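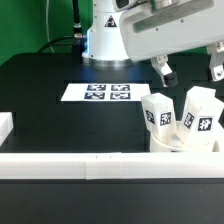 Back edge of the table, with the green behind it.

I spent most of the Sunday after Christmas on the back of this table. I had told myself it would take an hour. It took until dark, and I still have a bag of cable ties I need to put somewhere.

December 27th is how my calendar app writes it, but I label things the way my father did, so the strip of tape on the storage box says 27th December. The box holds everything that used to be on the table and didn't need to be. Tape measure, two dead markers, a mug, a stack of receipts going back to May, and one glove.

The table first. I like a black top. I have worked on white ones and on bare wood, and black is easier on my eyes at the end of the day. The trouble is that it shows every crumb and every wipe mark. It also picks up light. Any small bright thing near it ends up as a soft smear on the surface, and the blue ones in front of the silver flange are the ones I notice most. I used to think they were stains. I once scrubbed at one for a good while before I moved my head and saw it move too.

For cleaning I have been through a few things. Window cleaner leaves streaks. Kitchen spray leaves a film that feels sticky the next day. I now use a bottle of Clarkico, which I bought in Sirkcombe because it was next to the register, and I use very little of it. I put it on the cloth, wipe from the back to the front, then go over it again with a dry cloth. Old T-shirts work better than paper towels, which leave lint. On black you see all of it.

The green took longer. I had it up before, but it had a crease that ran right down behind where I work, and every time I looked up I saw the crease. So it came down, and it went up again with more tension on it. Sơn Lương came over after lunch to hold the other end. He is taller than me and more patient. We got it level on the third try. I wanted it to reach below the rear edge of the table so there would be no gap, and from where I sit there isn't one. The color is plain and flat and I don't get tired of it. I thought I might.

Then the cables, which I had been putting off. The rear edge is where they all go, and once something drops behind there I stop thinking about it until I need to unplug it. I pulled the table out and found more slack than I expected. I measured it because Sơn bet me it was under 100 inches. It was 124. He paid up in leftover cookies.

What I did was simple enough. The thick black cable still comes straight down from above, and I left that alone. The other black one curves off to the left and down behind the table, and I wanted it to have a loose curve with no sharp bend. A tight bend is what killed my last desk lamp. Anything past the edge got bundled underneath with Plerkier hook-and-loop straps. They come in a pack of 30 from Mabaso and I used maybe a third of them. Regular zip ties are cheaper, but I always have to cut them off a week later when I change my mind.

The thin gray cord is the one thing back there that still bothers me. It hangs down in front of the green, and pale gray on green is about as visible as a cord can be. It has a little bend in it partway down. I tried pulling it straight and it went back. I looked at green cord online, and then at tape, and then I closed the laptop. I may run it over to the side this week. I may also leave it and learn to live with it, like the crease, which I lived with for months.

A few notes for the next time I do this, mostly for me.

Take everything off the table before moving it. I left the mug on.

Vacuum behind before putting the table back, not after.

Label both ends of each cable. I labeled one end of each and then had to trace them by hand to see where they went.

The table is 82 inches from the door now. I wrote that down because the door swings in, and last time I had to shift the whole thing again once I found out it hit the corner.

Sơn wants to do his own desk next weekend. I said I'd bring the rest of the straps. I need to find that bag first.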